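Ernasine: home notes on washing, airing and mending bedding

Version 3, README and data card

Ernasine is a text collection of 700 short notes written by people at home about how they look after their bedding: sheets, duvets, blankets, pillows, quilts, mattress covers and the odd hammock. Each note has been typed up, lightly tagged and given a plain file you can open in anything. We love this material and hope you will too. If you have ever wanted to know how someone in a damp apartment gets a wool blanket dry in January, you're in the right place!

The collection started with a shoebox of index cards from a laundry in Dradisgate. Customers used to pin instructions to their bundles ("NOT the hot one please, it's feather") and the laundry kept them. Kamol Nilsuwan typed up the first batch over one winter, then put out a call for more, and more came, and they kept coming.

What's in the download

notes/ — one text file per note, UTF-8, named by note number
notes.csv — the same text in one table, with all tags
terms.txt — the word list used for fabrics, fillings and stains
changes.txt — what changed between versions, newest first
rusel/ — the small checking script (see Checking your copy)

The files in notes/ and the text column in notes.csv should always match. If they don't, believe notes/ and write to us.

Columns in notes.csv

id
Four characters, letters and digits. Never reused, even when a note has been taken out.

text
The note as written, with the original spelling. Line breaks are stored as a vertical bar with a space on each side. Underlining and circled words are not kept, which pains me a little, as some people underline with real feeling.

item
What the note is about. One value only. When a note covers several things we picked the first one mentioned. The value "bedding" means the writer just said "the bedding" or "all of it."

fabric
Cotton, linen, wool, silk, satin, flannel, fleece, mixed or blank. Satin is a weave and could be made of several fibers, and yes, it sits oddly in a list next to cotton. We kept it anyway. People write "my satin one" and stop there, and guessing the fiber for them would be making things up.

filling
Feather, down, wool, synthetic, kapok, buckwheat or blank. Blank is by far the most common.

task
Wash, dry, air, iron, store, mend, spot-clean, cover or throw-out. Several values allowed, separated by semicolons.

source
"pin" for notes from the laundry bundles, "post" for letters and cards, "form" for notes typed into our web form.

tagger
SG or KN.

second_look
Yes or no. Says whether both of us read the note before the tags were settled.

Some facts about the 700

400 notes came through the form. The rest are pins and post. 91 of the full set mention a stain, and those are the liveliest reading in the whole collection. Coffee and blood lead, candle wax turns up more than you'd guess, and there is one long, wonderful note on beet juice that runs to two pages and changes its mind halfway through.

The pins are very short. Many are under ten words and quite a few are a single word, such as "GENTLE" or "feathers!!" The form notes are longer and more careful, and they read like people explaining things to a new roommate. Please don't treat the two as one kind of text. Any average over the whole set will mostly tell you how many of each there are.

All notes are in English. Some writers have another first language and we have left their wording alone. A handful of notes use a word we couldn't place; these are listed at the bottom of terms.txt, and suggestions are very welcome.

How the tags were made

Sølve Granström (that's me) tagged the form notes and Kamol tagged the pins and the post. We then swapped a pile and compared. Item and fabric gave us hardly any trouble. Task did. Is "hang it over the door for a day" drying or airing? We argued about this for a whole Thursday and ended up with a simple rule: if the note says or clearly means that the thing has been washed, it's dry, and otherwise it's air.

The other hard one is cover. We use it for anything laid over or under bedding to keep it clean: mattress protectors, a towel under a sick child, a plastic sheet, a blanket at the foot of the bed for the dog. It doesn't mean a duvet cover. A duvet cover is an item, and its value there is "duvet-cover" with the hyphen. We know how confusing this is. Renaming the tag would break things for the people who already use it, so it stays until version 4.

Mend includes anything with a needle, plus iron-on patches. Re-stuffing a pillow is mend too. Adding a button is mend. Sewing a name onto a blanket isn't, and those notes have task left blank.

Things the collection is good for

Reading! I mean it. Open notes.csv, sort by item and start with "quilt." You'll lose an hour.

It has also worked nicely for teaching people to sort short texts by hand, for word games, and for looking at how people give instructions when they expect a stranger to follow them. A writing group used the pins as story starters, and Kamol has been collecting the results in a folder at home.

Things it's not good for

Please don't use Ernasine as washing advice. We haven't tested a single method in it, and several notes flatly contradict each other. Note K7R2 would have you boil a wool blanket. Follow the care label on your own things.

It won't tell you how people in general wash their sheets, either. Writers chose to send us something, so these are people who care about bedding, and many of them live within a bus ride of Dradisgate. Dryers are rare in the notes. Clotheslines, radiators and chair backs are everywhere.

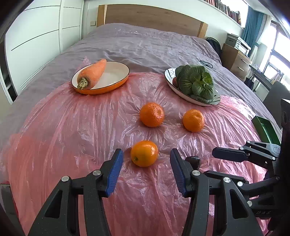

Long, slippery fabrics also get more attention than they probably do in most homes. Our call for notes was passed around a sewing circle where several members had strong opinions about satin sliding off the mattress at night, and you can see it in the form notes from that stretch. There are ties, clips, corner loops and one very good idea involving a strip of flannel sewn along the underside. If you want a version without that cluster, drop every row where fabric is satin and task includes mend. It isn't a perfect filter, but it gets most of them.

Ernasine and Boonyarit

Boonyarit is our sister collection, on kitchen cloths: dish towels, aprons, oven mitts, pot holders. It uses the same columns apart from filling, and the ids never overlap, so the two tables can be stacked without any fuss. Add a column saying which set each row came from before you do. The fabric lists are the same but the stain words aren't. In Boonyarit, "grease" and "oil" are kept apart, and in Ernasine they're both "grease."

Privacy

We took out names, street addresses, phone numbers and anything about health that could point to one person. A removed piece is marked with [cut]. We left in general mentions, such as a bad back that makes wringing hard, when the writer said that was fine on the form. For the pins there was no form, so we were stricter and cut more.

If one of the notes is yours and you'd like it changed or gone, write to us and give the id, or just a few words from it. We take it out of the next version and record the id in changes.txt, without saying why.

Checking your copy

Rusel is a tiny script that compares notes/ with notes.csv and prints the ids that don't match. Run it from the top folder. It prints "all good" when all is good, and it takes a few seconds. It needs Python 3 and nothing else.

Known problems

13 notes have a doubled last line, left over from the way the form saved text in its first months. We fixed most of these by hand and these are the ones where we couldn't tell whether the writer meant to repeat it. One of them is clearly a joke and should stay!

Some spreadsheet programs turn the id 5E10 into a very large number. Import the id column as text.

Curly and straight quotation marks are mixed in the post notes.

The word "throw" (the blanket) was tagged as throw-out in version 1. We believe we caught them all in version 2, but if you find a perfectly good throw being sent to the dump, please tell us.

Sending in a note

New notes are very welcome, and short is fine. Tell us what the thing is, what it's made of if you know, and what you do with it. You don't have to be right, and you don't have to be tidy. We'd especially like more on storing: cedar, newspaper, old pillowcases, vacuum bags, the top of the wardrobe. Hammocks too — we only have a few and they're a joy.

Please send your own words and not something copied from a label or a website. If it's your grandmother's method, say so in the note and we'll leave that in.

Terms of use

The notes and tags are free to use, share and change, for any purpose, as long as you name Ernasine and the version number. Rusel can be used without naming anyone. If you make something with the collection, we'd be so happy to see it.

Next up

Version 4 will rename the cover tag, split "blanket" into blanket and throw, and add the notes still sitting in Kamol's second shoebox. The typing is done as far as the letter M in the laundry's own filing order.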